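Packing soft toys for posting

Brush the toy down and check the seams before you start. Anything washed needs a full day on the airer first — 6 hours isn't enough.
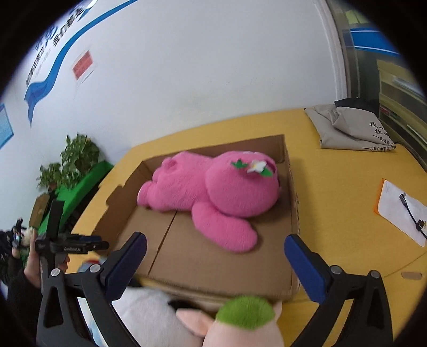 Choose a box by the toy's length, and don't fold the legs under to make it fit. Big ones go in lying on their front, like the pink one with the flower on its head, so the flower and leaves stay clear of the base. Tuck tissue round the head, then close the flaps and run three strips of tape along the join.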